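Blocks, a cup and a very nice table

Welcome to the little gallery! I put this page up in January 2024 after a few of you asked what I'd been going on about, and the short version is: small coloured blocks and a plastic cup. I've been fond of simple tabletop stuff for years (the shelf at home in Jitville has 14 sets on it, mostly wooden, mostly missing a piece or two) and I still think a cup and a couple of blocks will keep you busy longer than any box with a thick rule book.

I love the colours in these. Yellow against light blue is hard to beat, and on that warm orange-honey wood it looks good enough to eat. The yellow block is up over the rim of the cup in the first one, with the red-orange one sitting by on the table.

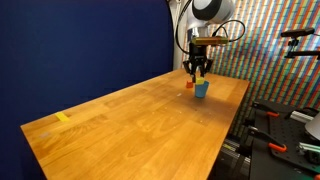 Ciarán Foley reckons a light cup is the wrong choice for blocks, as his always tip over at the first knock, and he'd go for a heavy mug every time. Fair point, Ciarán, but a mug makes an awful clatter! I've tried both and gone back to plastic. A folded cloth underneath helps if your table is a slippery one, and you can always drop a coin or two in the bottom.

The other thing I get asked about is shapes. Cubes are lovely and easy, they sit flat whichever way they land, but a set with nothing else in it gets dull. Wedges are much more fun – they won't stack properly, they slide off each other, and they have a point that makes them look like tiny roofs. I found a bag of 36 mixed ones at Nekero in November and hardly any were plain cubes. Bliss. 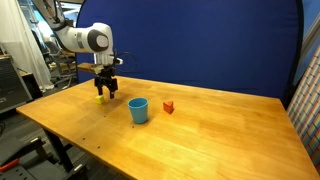 Yellow cube, light blue cup and the red-orange wedge, point up.

More to come once I've sorted through the rest of the folder.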